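Kasten: my notes on clearing and re-laying a room with a hardwood floor

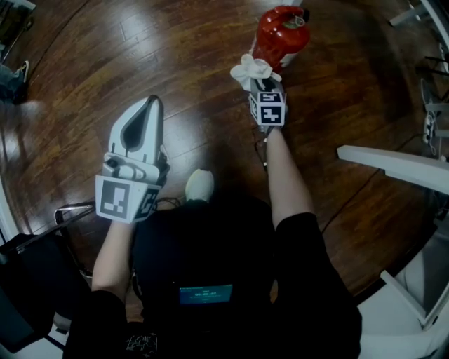
Hi! I'm Ute Engelhardt and Kasten is my collection of floor notes, written up room by room so I can stop answering the same emails (sorry, everyone, I do love the emails). This one covers the long room with the dark glossy planks, the narrow ones that run on the diagonal if you come in from the hall side.

What's in the folder

There are 94 short entries, split over 2 text files. The file called pimton is about the things that live on or near the floor: rugs, door stops, the fire extinguisher, boxes. The file called gretari is about the floor itself, so polish, scratches, felt pads and the endless dust. Each entry has a place, an item, what I did with it and how long it took me in minutes. If the minutes are blank, I forgot to look at the clock.

About the fire extinguisher

It has its own 8 entries, which surprised me too! I moved it a lot in August before I was happy with it. Please read the label on yours and keep it somewhere you can grab it without climbing over a chair. I wipe mine down with a soft dry cloth, and I look at the gauge while I'm there. Don't lay it down on bare wood and walk off – they roll, and a dent in a glossy plank shows from every angle.

Cloths

White cotton only, washed without softener. Softener leaves a film on this finish and then you're buffing for around 16 minutes per corner. Colored cloths are fine on the tiles.

Known problems

"Shelf" and "ledge" mean the same thing until about halfway through pimton, then I switched to "shelf" for good. A few entries on the Trurkis rug are in there twice, once before I trimmed the underlay and once after, and I kept both.

Use any of it however you like. If you fix a typo, send it over and I'll put it in the next version.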